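Open afternoon at Uvangate, Balley

I had been looking forward to this one since August, when Jean Hepburn forwarded me the invitation and said I'd be sorry if I missed it. Uvangate builds a two-armed tabletop workcell called the Nirkisham, sold as a kit or ready assembled, and on Tuesday they let a small group of us into the Balley workshop to see it handling things. 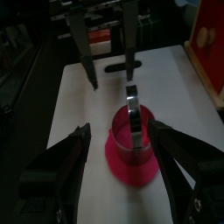
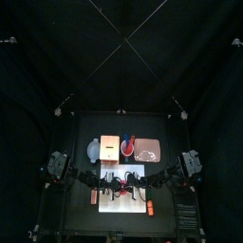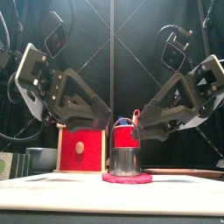 Fergus Skinner ran the session, and he is the kind of host who would much rather answer questions than give a talk. So we asked a lot of them! The first was why anyone needs two arms on a table that size. His answer was to ask Hamish MacLeish, one of our group, to open a jam jar with one hand behind his back. Fair enough.

The controls were the part I liked best. You guide the arms through a task yourself, the system records it, and after enough repeats you can train on what you've got. Fergus said 60 good repeats is where he starts for a simple job, and that people always want to stop at half that. He also said to throw away the sloppy ones, which I would have been tempted to keep.

We each got a turn at guiding. Mine was short and pretty clumsy (I kept lifting before I had closed the grip), but by the second try I had stopped thinking about my hands and was just thinking about the job. Jean picked it up right away, of course. She plays the accordion and I blame that.

Some things a buyer would want to know:

Assembly of the kit takes two people more than a day. Lachlan Morrison, who put together the one at Nic Giolla, told us to leave the cable routing until last and then do it slowly.

It runs off a normal outlet. The computer is extra.

Spare fingers come in the box, and swapping a pair took Fergus three minutes while he was talking to us.

The manual needs work. The calibration chapter sends you back to a page that doesn't mention calibration, and Kenneth Paterson at Uvangate says a new version is being written.

I'd also like a quicker way to label recordings, as typing a name after every run got old fast. I told Kenneth and he wrote it down. Our group is going to ask for a two-week loan over the winter, and Hamish has already started clearing a bench.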